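Wood Research Workshop
Notebook entry, 27 June 2011
Entered by: Fouzia Bukhari

Subject: Moisture behavior of the Skavelo boards, second drying run

The second run was unloaded this morning and the boards were placed in the conditioning room. All boards in this run came from the Skavelo delivery and were sawn at the Marnari mill in December. They were stored under cover in the yard until the kiln became free. End coating was applied at the mill. Two boards had lost part of the coating in transport and were recoated here before loading; they are marked with a blue crayon line on the bark side.

The schedule was the same as for the first run, with one change. The final step was held longer at the lower fan speed, as agreed with Shevchuk after the surface checking seen last time. Checking is now limited to the sapwood edge and does not go deeper than a light planer pass. The first run should not be used as a comparison for color, as those boards were stacked without enough stickers and show marks across the face.

Board 1614 is to be kept apart. It has a wide band of compression wood along one edge and has bowed along its full length. It was weighed with the others, but its readings are not to be included in the run average. I would like it sawn into short lengths for the density work, if the bandsaw is free this week.

Oven-dry samples were cut 100 mm in from the board ends. The oven was set to the usual temperature and the samples will be weighed morning and afternoon until the weight is steady. Please do not open the oven between weighings. The drying record from the first run has a gap for this reason and one set of samples had to be cut again.
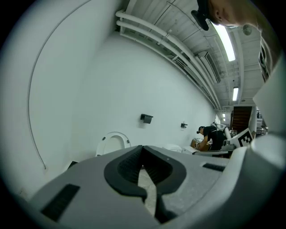 Gripper, jaw pads from the underside.

Meter readings: the pin meter and the oven results did not agree well on the first run, with the meter reading high on the wetter boards. The species correction in the Uleo handbook was applied, but it was worked out on old-growth material and may not suit plantation stock of this age. Until we have our own correction, meter values are to be written in pencil in the left column and oven values in ink in the right column. Only the oven values go into the report.

Strength samples: 80 clear pieces are to be prepared from this run. Growth rings should be parallel to one face as far as the boards allow. Pieces with pith or visible knots are to be set aside and labeled, and should not go to the scrap bin until the full number has been reached.

To be done:
Recalibrate the small balance before the afternoon weighing.
Ask Marnari for the log numbers missing from the delivery sheet.
Plane the faces of 4 boards for the checking survey.
Send Shevchuk the kiln chart, with the fan speed change noted.

The third run will not be loaded until the wet bulb wick has been replaced. The present one is stiff with deposits and I do not trust the last day of readings on the chart.

F.B.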